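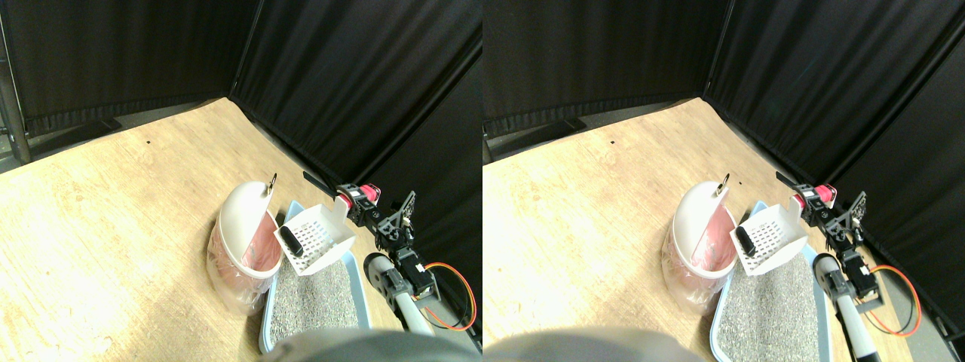

# Griretis Household Waste Word List

Datasets / Text / Griretis / README

December 28, 2025 | Hye-jin So

Griretis is a list of 2,430 short names that people use for household waste, each matched to one of 16 sorting groups. It was put together for the Carkoscombe sorting guide and is now kept separately.

## Files

- `terms.csv`: one name per row, with its group and a note
- `groups.csv`: group codes and full titles
- `changes.txt`: edits made after the May release

## Fields

`term` is lower case, singular where possible. `group` is a two-letter code. `note` may be blank and runs up to 300 characters.

## Pet waste

Cat litter has its own group, PL. Clumping clay, wood pellet and paper litter are separate terms. Scoops and trays are not in PL. They go under HP (hard plastic) or MX (mixed), depending on what they are made of.

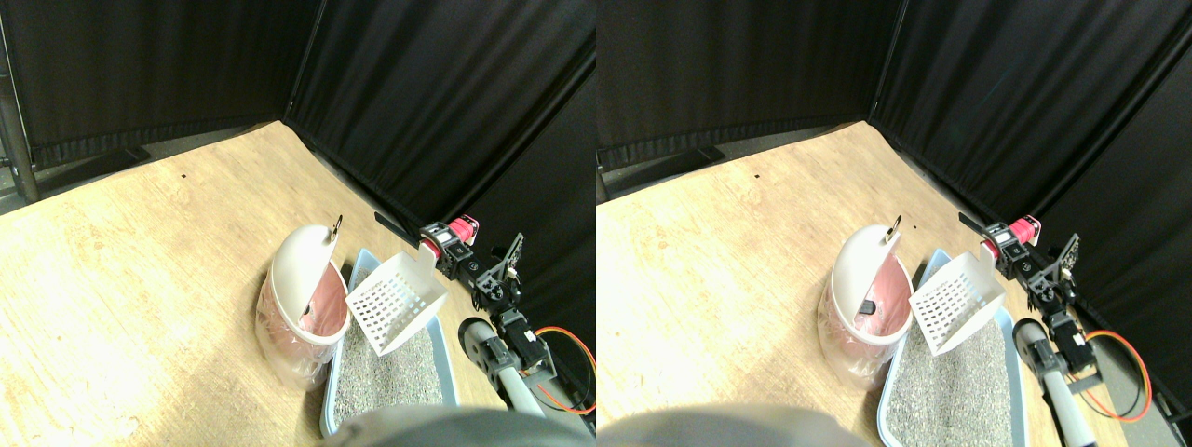 ## Known problems

- Bin liners appear twice, once as "bin bag" and once as "trash bag".
- 50 terms taken from the older Stelmakh list have no note.
- Battery names follow Claltex usage and may look odd to other readers.

## Corrections

Send the row number and the new wording to Hye-jin So. Please do not re-sort the file before sending it.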